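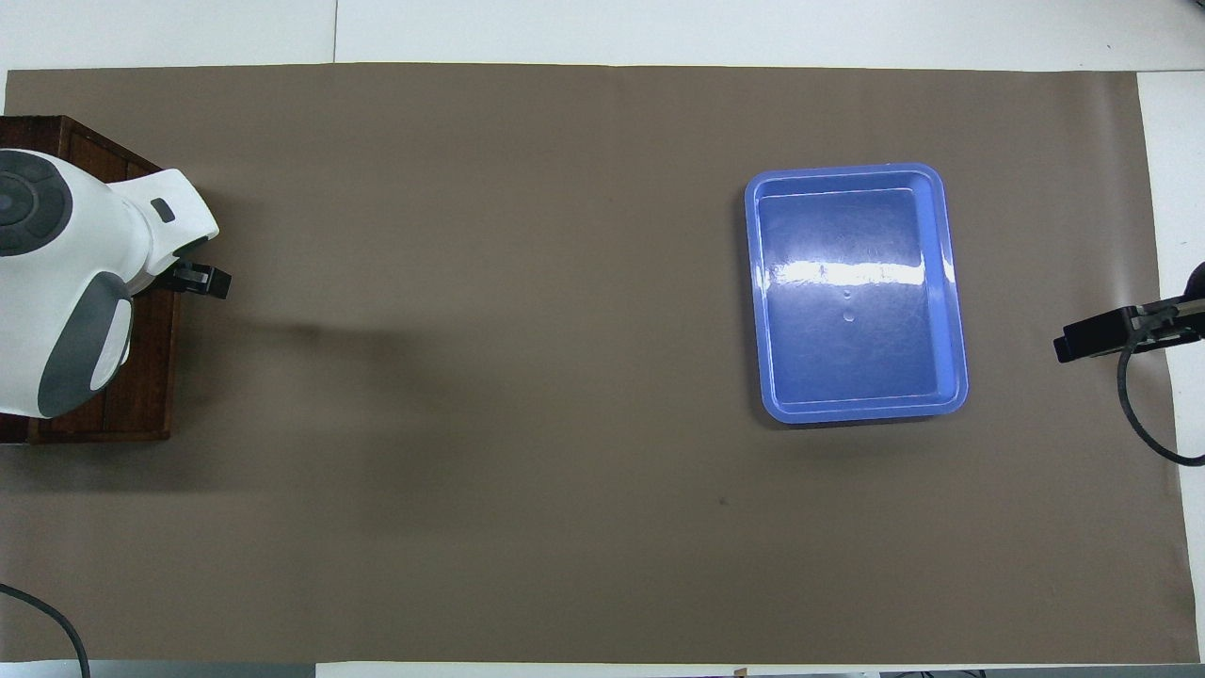
Issue 12

Sunday again, so let's go through the Dandum "statement of ambition" before the season ticket money leaves everyone's account.

They say the squad is "two players short of a promotion side". They said that last summer as well. Two came in, one got injured in November and the other spent the spring on the bench behind a 19 year old.

The new forward from Anham is being sold as a proven scorer. Proven where? Most of those goals came on the power play, with a far better centre feeding him. Take him off that unit and he's a third line winger on first line money.

I'd like to be wrong about him. I said the same about the last one and I wasn't. 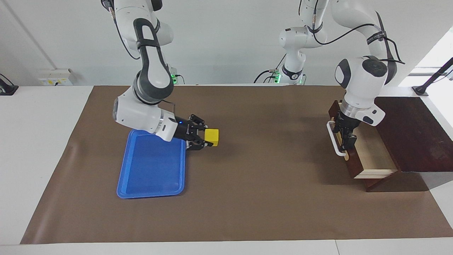 Then there's the goalie question, which the statement manages not to mention at all. Gamage let theirs go in the spring and we didn't even ring, as far as anyone can tell. Instead we get "full confidence in the current pairing". I watched the current pairing all winter. I do not have full confidence.

Average gate is given as 2275. Does that include the free school tickets? It did the year before, and you had to dig through the accounts to find out. I sat in block C most weeks and could put my coat, bag and flask on the seats either side.

The Denimex deal is apparently worth "up to" double the old shirt sponsor. Up to is doing a lot of work there. If it depends on finishing in the top two, say so.

Also no word on the ice plant. We lost a home game to bad ice and had to play it midweek, away end empty, bar shut by the second interval. A line about that would have been worth more to me than a page on the new badge.

Someone has replied that I moan every summer and renew anyway. Fair. I've got until the end of the week and I haven't paid yet.

Fixtures are meant to be out soon. They were meant to be out on Friday.

30 June 2019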